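Kornside toiletry drive fills first 80 wash kits

3 October 2021

The Kornside wash kit drive has packed its first 80 kits and will keep its collection points open for another six weeks, organisers said on Sunday.

The kits go to people arriving at short-stay accommodation without their own toiletries. Each one holds a face washer, soap, a comb, a toothbrush and a full-size box of toothpaste. Forty of the first batch have been set aside for the Skarkodport hostel, and the remainder will be shared between two smaller houses on the northern side of town.

The drive began in February as a single shelf at the Fallahi grocery on the main street. It moved to the old Grestix showroom in winter, when the shelf could no longer hold what was being dropped off. Sorting is done there on Tuesday evenings at ordinary tables, with plastic basins used to keep each kit together until it is bagged.

Toothpaste is the item most often missing. Soap and combs tend to be donated in bulk, but toothpaste comes in one box at a time and in whatever brand the donor has in the cupboard. Any brand is accepted, including those with packaging in other languages, provided the box is unopened and the expiry date can be read. Travel tubes are also welcome, although they are put into a separate kit for people staying one or two nights.
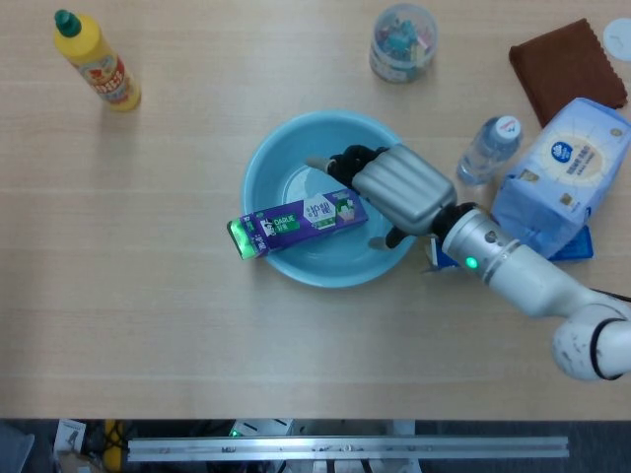 Leaving the toothpaste in its box was the right call, one hostel resident wrote in the drive's comment book, adding that a loose tube tends to get squashed at the bottom of a bag and that a sealed box feels like something bought for you. The same resident asked whether a plastic basin could be included as well, as the shared laundry at Skarkodport is often full and small items have to be washed by hand in the rooms.

Organisers said they would look at the idea. A round basin takes up more space than the rest of the kit put together, and the bags now in use are too small to hold one. A trial of 46 larger kits, each with a basin, is planned if enough can be bought at a reasonable price. The Fallahi grocery has offered to order them in with its own stock.

Donations can be left at the grocery during trading hours or at the showroom on Tuesdays from 5 pm. The most useful items at present are toothpaste, adult toothbrushes with soft bristles, unscented soap and dark-coloured face washers. Razors, mouthwash and medicines cannot be accepted. Opened or partly used products will be thrown out, so donors are asked to check boxes before dropping them off.

Anyone wanting to help with sorting can turn up at the showroom on the night. Parking is at the rear, and the side door is the one to use while the front entrance is being repaired.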